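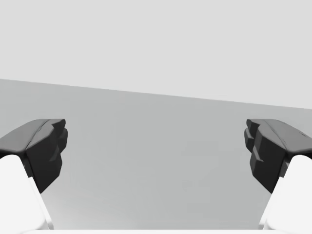 Spring Walk-Through Checklist for the Benberg Street Sewing Room
Filled in by Merja Lindqvist, with comments as I went along

I do this walk-through every March and then again before the summer classes start, and this is the summer one, June 21, 2020. I picked a Sunday so I could take my time with it and have the radio on. Please read the comments even if you only came for the check marks — a few of them have your name in them!

1. Front door, hallway and stairs
Door opens fully from inside without a key: OK
Hallway clear for its full width: NEEDS WORK
Handrail tight at both ends: OK
Comment: The fabric bolts have crept back out into the hallway. I know they are lovely and I know the shelf is full, but they lean, and one day they will lean on somebody. Kaisu, could the wool go home with you until fall, as we talked about?

2. Ironing corner
Cords free of cracks and scorch marks: NEEDS WORK
Irons stand steady on their heels: OK
Board covers whole, padding not showing: OK
Automatic shut-off works: OK on both irons
Comment: The older iron has a stiff spot in the cord right where it goes into the handle, and when I bent it gently I could see the cloth sleeve starting to part. I have put a red tag on it and set it on the top shelf. Please don't be kind to it and give it one more chance. I let each of the others sit until it clicked off by itself, which took long enough for me to drink a whole cup of coffee.

3. Sewing machines
Needle guards in place: OK
Foot pedals don't stick: NEEDS WORK
Light bulbs working, covers on: OK
Belts covered: OK
Comment: The pedal on the machine by the window keeps running for a moment after you lift your foot. It was packed with lint (mostly from the fleece hats, I would guess). I cleaned it out and it is better, but I'd still like Bohumila to open it up properly before a beginner sits down there.

4. Cutting table and sharp things
Rotary cutters closed when put away: OK
Old blades in the lidded tin: OK
Table legs locked: OK
Pins off the floor: NEEDS WORK
Comment: I went over the floor with the big magnet and I won't embarrass anyone. A quick sweep at the end of each class would do wonders, especially under the chairs.

5. Electrical
No power strip plugged into another power strip: NEEDS WORK
Outlets cool to the touch with irons running: OK
Panel door reachable: OK
Comment: There was a strip on a strip behind the sergers. I have taken the second one away, and it is in my desk drawer if you were looking for it.

6. Fire and first aid
Extinguisher gauge in the green, pin in place: OK
Smoke alarm tested: OK, and very loud
First aid box stocked: NEEDS WORK
Comment: We are down to 3 small bandages, and you all know how fast those go in a quilting class. Yu-ting has offered to pick up a box of 200, bless her.

To be done before the first class
Retire the tagged iron — Merja
Pedal on the window machine — Bohumila
Wool out of the hallway — Kaisu
Bandages — Yu-ting

When your item is finished, put your initials next to it on the paper copy by the kettle. I'll come by and look at the hallway again myself.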